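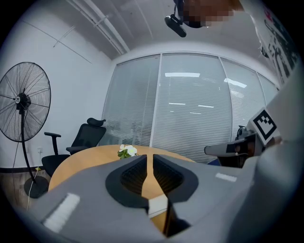 I finished the second draft of the serial on 6th January and I've been putting off writing this post ever since. The draft is in a folder on my desktop called "Komgate new new." There are two other folders with fewer news in the name, and I'm not allowed to open them.

For anyone who hasn't been reading: Komgate is a story in episodes about a ferry town where the ferry has stopped running. The main character is a woman named Opoku who keeps the ticket office open anyway. I started posting it in August, one episode at a time, on a reading site that caps each one at 4,000 words. Most of mine came in well under that. The fourth was 900 words and got more comments than the rest put together, which I have mixed feelings about.

The main thing I changed in the second draft is who tells it. The first draft was in Opoku's voice. I like writing first person and it goes quickly, but she knows why the ferry stopped, and the reader isn't supposed to know until close to the end. So I had a narrator who kept looking away from the thing she'd obviously be thinking about. Réka Deák read the first three episodes and wrote "is she lying to me or are you?" in the margin next to a paragraph about the timetable. I thought about that for a week and then moved everything into third person.

It was slow work. Changing "I" to "she" takes an afternoon. After that you find out how many of the sentences were only there for the voice. I had whole pages where Opoku was being dry about the neighbors, and once it wasn't her talking, the narrator sounded mean. I cut most of those. A few I gave back to her as dialogue, and they work better out loud, with somebody standing on the other side of the counter.

The second change is that the brother is gone. He was in the first draft because I thought she needed someone to phone. He phoned in episode two, he phoned in episode five, and in episode seven he showed up with a suitcase and I had no idea what to do with him. I wrote 300 words of him unpacking. Taking him out left one real hole, the scene where she finds out about the money, and for now she reads it in a letter. I know letters are a bit of a cheat. I haven't got anything better yet.

Tomás Duggan thinks I should have kept him. His argument is that without the brother there is no one in the story who knew her before the ticket office. That's a fair point and I may come back to it. I tried giving that job to the woman who runs the bakery, and she took it on without much trouble, but she already has a lot to do in the last third.

Some smaller things, mostly for my own records:

The town across the water is now called Jikent all the way through. It was Traston in the early episodes and then I forgot. Two readers asked if they were different places and I told one of them yes.

The dog has the same name from start to finish.

Every episode used to end on a line of dialogue. I didn't notice until I printed the last pages of each and laid them side by side on the floor. Four of them still end that way – those I'm keeping.

I took out the dream.

The ending is the part I'm least sure of. In the posted version Opoku locks up and walks down to the landing, and you hear an engine. A lot of people read that as the ferry coming back. I had meant it as a fishing boat, but I never said so, and I can't really complain. In the new draft she doesn't go down to the landing. She sells a ticket. I've written that scene six times and the customer has been a different person in each one. At the moment it's a boy who wants a return.

Yayra Amoah has the full draft now and says she'll be through it in 60 days, which is longer than I'd like and much faster than I've ever read anything for her. I've asked her to mark where she gets bored and leave the commas alone. She will do the commas too.

Until then I'm not touching it. I've got a short piece half started, two sisters clearing out a rented garage, and I want to see if I can get to the end of something without changing the narrator. If you're following the serial, the old episodes will stay up for now. I'll take them down when the new ones are ready to post and I'll say so here first.

A few of you asked about the outline template from my last post. It's just a table with three columns: what happens, who knows about it, and what the weather is doing. I'll put up a blank one when I find where I saved it.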